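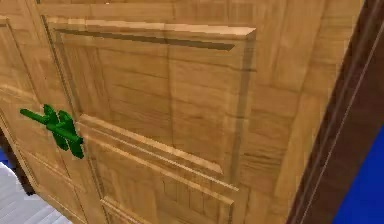 4.3 Comparing two grippers on the door task

Use this section to run the same door opening task in the Udora simulator with two different grippers. You need a working install (section 2) and both gripper files, Bernico two-finger and Naidu three-finger, in the models folder.

1. Start Udora and load the scene door_lever. The handle is green in the default theme.

2. Open Settings, then Gripper, and pick Bernico. Wait for the status line to read Ready.

3. Select the wrist camera. If the handle is outside the view, change the start pose before going on.

4. Set the random seed to 611. Use the same seed for both grippers or the start poses will not match.

5. Set the step limit to 400 and the number of trials to 10.

6. Press Run. A full set takes about 135 seconds on a desktop with a supported graphics card.

7. Save the log under the gripper's name. Udora writes over the last log without asking.

8. Go back to step 2, pick Naidu, and run the set again.

Note: The Naidu model is longer from wrist to fingertip. Turn on Match Tool Length in the Gripper menu so both start at the same distance from the lever.

Note: A trial counts as a success when the lever is turned and the door has left the latch. Contact with the lever alone is logged as Touch.

Caution: Do not raise the grip force during a set. The change applies at once and the earlier trials keep the old value – the log will not show which is which.

Caution: Settings from this section are for simulation only. Before sending them to a real arm, load the Jadbridge controller profile and follow the force limits in section 6.

To view the results side by side, open both logs and choose Compare. Failed trials are listed first, with the step where each one stopped.

Section last revised Apr 30, 2020 by Revathi Shetty.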